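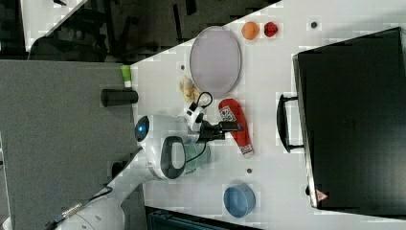 20/06/2018 – Graltley, upstairs room. Talk: "The Table Is Not a Shelf." Slot is 17 minutes plus questions. Print this in big type, you are not getting any younger.

**Before starting**

Check the clicker. Check the spare clicker. Water on the left, away from the laptop (Wustbridge, April, we remember).

Wait for the people at the back to find chairs. They will pretend they meant to stand.

## Opening

Good evening. My name is Lenka Bednárik and I help people clear tables for a living. My mother tells her friends I work in interiors.

[pause – if they laugh, fine, if they don't, carry straight on]

I want to talk tonight about the flat surface nearest your front door, or your kettle, or wherever it is you come to a stop with your arms full. You all have one. You bought it to eat at, or to work at, and some time later you started eating on the couch.

Ask for hands: who had a meal at their own table last night? Then: who had to move something first? Leave the second lot of hands up a bit longer than is comfortable.

## What lands there

Slide: the tabletop. Leave it up and say nothing for a few seconds, people like to look at other people's stuff.

A big oval plate. An orange ball. Something small and red that might be a strawberry and might be a jewel. A red bottle. Talk about these four and leave the rest alone, there isn't time.

- Plate first. A plate is the biggest liar on any table. It looks as if it belongs, so you never move it, and it takes up the room of a whole dinner guest. Big oval ones are the worst, they don't fit in the cupboard the right way around and everyone knows it.
- The ball. Anything that rolls gets put next to something that doesn't. Then the two of them are a couple and you can't split them up.
- The small red thing. I call these *pocket items*. Too nice to throw out, too small to have a place. Every house has a bowl of them. My own bowl has a bowl.
- The bottle. Bottles travel toward people. Put one away and it will be back out by evening.

Don't do the joke about the in-laws here. It did badly at Urban.

## The 400 story

At Plament we once emptied a single kitchen table and its one drawer, and wrote down every object on the back of a roll of wallpaper. We got to 400 and the owner asked us to stop. She wasn't upset, she wanted lunch.

Of those, 9 had been used that week. Let that sit.

[Someone will say "what were the nine?" They always do. Answer: keys, phone charger, one pen, scissors, salt, the good knife, reading glasses, the other reading glasses, a corkscrew.]

Point to make, without wagging a finger: she wasn't messy. It was a very clean table. You could have wiped between things all day long, and she did.

## How I do it

Slow down here. This is the part they paid for, those who paid.

1. Start at the edge. Things at the edge of a table are already halfway to leaving, so help them along. The middle will defend itself.
2. Pick up one thing. One. If you pick up two you'll put down three.
3. Carry it to where you'd look for it if it were lost. Forget where it "should" live. I looked for my tape measure in the bread bin for a year and now that's where it lives, and we are both happier.
4. No piles by category. A pile by category is a pile.
5. Stop while there's still something left to do. I mean it. People who finish in one go celebrate by buying a vase.

If time: the box trick. Cardboard box, everything you can't decide about goes in, lid on, top of the wardrobe. If you go up there for something, that thing has earned its way back. The rest can go out with the box. (Somebody will ask how long to wait. Two seasons. Somebody will ask if a season is three months. Yes.)

## Children, husbands, wives, lodgers

Keep short, this always runs over.

You can't clear another person's things off a table. You can move them to another person's chair. This is legal.

Children are better at it than we are, as long as you let them decide what the game is. I had a seven-year-old in Wustbridge sort a sideboard by what would win in a fight. The egg timer beat everything. The sideboard was clear by bath time and I have used her method since, with adults, without telling them.

## Things to cut if they look tired

- History of the sideboard (cut this anyway)
- Long bit about lids
- Slide 2 of the drawer pictures. Keep slide 1.
- The poem

## Closing

Back to the tabletop slide.

Ask: if you could only take one thing off there, what would it be? Take a few answers. Most people go for the small red one, which makes very little difference to the table and makes them feel terrific. A few say the plate. Tell the plate people to come and see me afterward, I may have work for them.

Homework: one object tonight, before bed. Not the mail. The mail comes back.

Thank Graltley for the room and whoever made the cake. Mention the sign-up sheet, which is on the table at the back, under the coats.

**Likely questions**

*What about sentimental things?* Keep them. Only don't keep them where the soup goes.

*Do you have a tidy house?* Say "come over sometime" and move to the next hand.

*Is it worth buying baskets?* Only once the table is clear. Bought earlier, they end up on it.

*Glass tables?* No opinion. Have one anyway if pressed: fingerprints.

Collect the clicker. And the spare.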